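Patient Safety | Hospitals
3 min read

Hospital group changes how it records children's weights after dosing review

July 11, 2020

Kanusance, which runs surgical and outpatient centers for children, will stop accepting weights in pounds on any form used to calculate a drug dose, the group said in a notice to staff and families. The change follows an internal review of 2994 pediatric day-surgery records that found 14 in which the weight used for dosing did not match the weight taken at the bedside.

None of the 14 patients was seriously harmed, according to the review. Two were kept overnight for observation after receiving more pain medicine than intended. The other mismatches were caught before a drug was given or involved differences too small to change the dose.

Most of the errors were unit errors. A weight reported by a parent in pounds was typed into a field that expected kilograms, or the reverse. One kilogram is equal to about 2.2 pounds, so a child entered at 44 kilograms who in fact weighs 44 pounds would be dosed at more than twice the correct amount.

"The software did what it was told," said Anoma Miah, a pharmacist who led the review. "The field had a label, but the label was gray, small, and to the right of the box. On the tablet version it wrapped to the next line."

The review covered one year of procedures ending in January. Staff compared three numbers for each patient: the weight given by phone before the visit, the weight measured on arrival, and the weight shown in the dosing record. In 391 cases the phone weight had been carried forward automatically and then replaced by the measured weight. In the 14 mismatched cases the replacement either did not happen or was made in the wrong unit.

The dosing module was supplied by Zoria. Anwara Sarkar, a product manager at the company, said an update now rejects any weight outside the expected range for the patient's age unless a second staff member confirms it. The update also removes the unit selector. Kilograms are the only option.

Under the new procedure, a phone weight can be used for scheduling but not for ordering. Each child is weighed on arrival in light clothing without shoes, and the reading is entered once — by the person who took it. The pharmacy will not release a weight-based drug if the entry is missing.

Scales at all sites have been locked to kilograms. Janaka Samarakoon, who manages equipment for the group, said nearly 900 devices were checked, including infant scales, floor scales and bed scales. Those that could not be locked were withdrawn. Infant scales are to be set to zero with the liner in place before the child is put down, and tested against a reference weight on a fixed schedule.

Iresha Pathirana, an anesthesiologist who was not part of the review, said the approach was sound but left one gap. Children who arrive by ambulance often cannot be weighed, and staff then estimate from length or age. The notice says estimated weights must be marked as such and replaced with a measured one as soon as the patient can be moved.

Families will see two differences. Discharge sheets will list the child's weight in kilograms only, and liquid medicine doses will be given in milliliters only, with no mention of teaspoons. An oral syringe marked in milliliters will be supplied with each prescription filled on site.

Measuring a dose at home

The notice includes a short set of instructions for parents:

1. Read the dose in milliliters on the pharmacy label and find the same number on the syringe before opening the bottle.

2. Work in good light on a flat, clear surface, and keep the bottle, cap and syringe together.

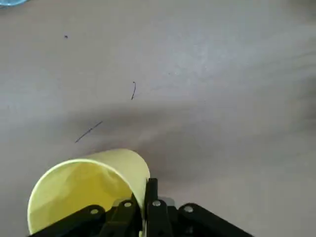 3. Draw up the liquid, hold the syringe upright, and read the line at eye level. Push any large air bubbles back into the bottle and draw again.

4. Give the dose slowly toward the inside of the cheek. Write down the time.

Kitchen spoons should not be used. Parents who think a dose was too large should call a poison control center, or emergency services if the child is hard to wake or has trouble breathing.

The group plans to repeat the record check in January.

Comments (4)

Selvaraj Haque
We were asked for our son's weight three times before his ear tubes and I gave it in pounds each time. No one asked which unit. Glad this is changing.

nightshift_rn
Bed scales are the weak point. They drift if there is a pump or a blanket on the bed when you zero them. Does the notice cover that?

T. Gunawardena
Our pharmacy still prints "1 tsp" on the label and hands you a syringe in mL. I asked for a new label and got one, but I had to ask.

mara_k
Was the range check on by default after the update or does each site have to turn it on? The article doesn't say.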